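Fold your jeans on the floor

I have an opinion about laundry, and I've bored enough people with it in person that I might as well write it down. Clothes should be folded on the floor. Get a mat, put it down next to the bed, sit, and fold.

I grew up in a table-folding house. My mother stood at the kitchen table every Monday night with the radio on, and dinner waited until the last sock had a partner. So when I moved into my place on Vernurau Street, I bought a table. A folding table for folding clothes, ha. It cost me 400 and it took up half the bedroom, and within two weeks it was where I kept mail, a lamp with no bulb and a sweater I meant to return. I folded on the bed instead, like everybody does, and then at midnight I moved all the piles to the chair so I could sleep. You know the chair.

My neighbor Dalibor Kubíček was the one who talked me into a mat. He folds sitting down with his back against the bed — it's good for the hips, he says, though I can't say mine have noticed — and he gets through a full basket before his coffee is cold. I gave it a try mostly to be polite. That was five years ago and the table is long gone (Mrs. Kazlauskienė downstairs does jigsaw puzzles on it).
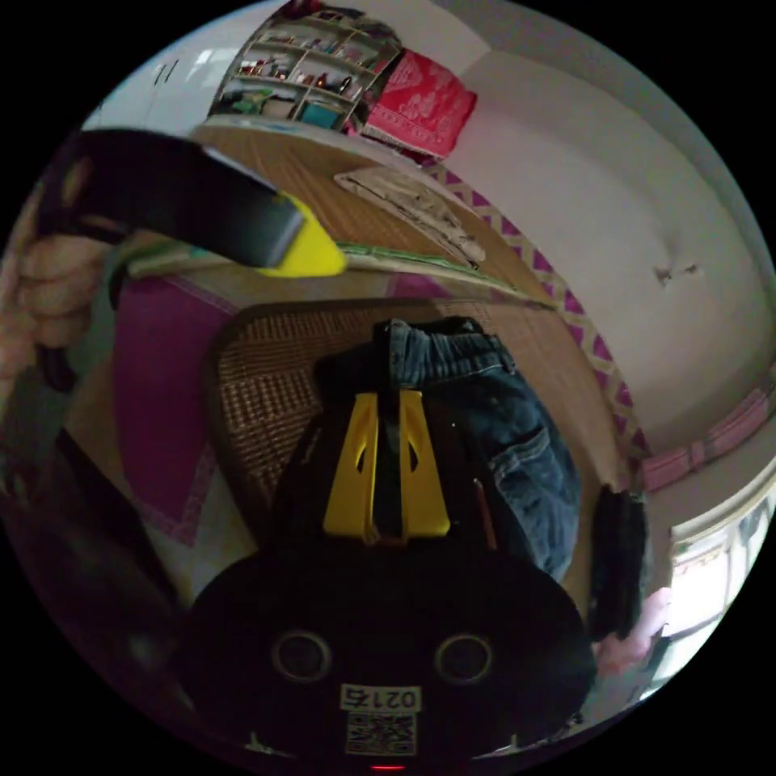
Jeans are where the floor really wins. Denim is heavy and stubborn and it wants something under it that doesn't give. On a mattress the legs sink and slide, and you end up with a lumpy thing that pops open the minute you put it on a shelf. On a woven mat you can lay one leg over the other, smooth the seat flat with your palm, fold up from the hem, and press down with some actual weight. I like a mat with a bit of texture to it, too. A slippery one scoots away from you every time you lean in.

Now, my friend Eduard Charvát hates all of this. He hangs his jeans. He says folding puts a crease across the knee, and he's right, it does, and I've decided I can live with a crease! What I can't live with is a closet rod so packed with denim that I have to wrestle a shirt out in the morning. He also says floors are dirty. Well, sweep first. It takes a minute, and the floor probably needed it.

Bad knees are a fair reason to skip it, I'll give you that one. Use the bed, and put something firm on top of the mattress before you start. Everybody else, come on down. Bring the coffee.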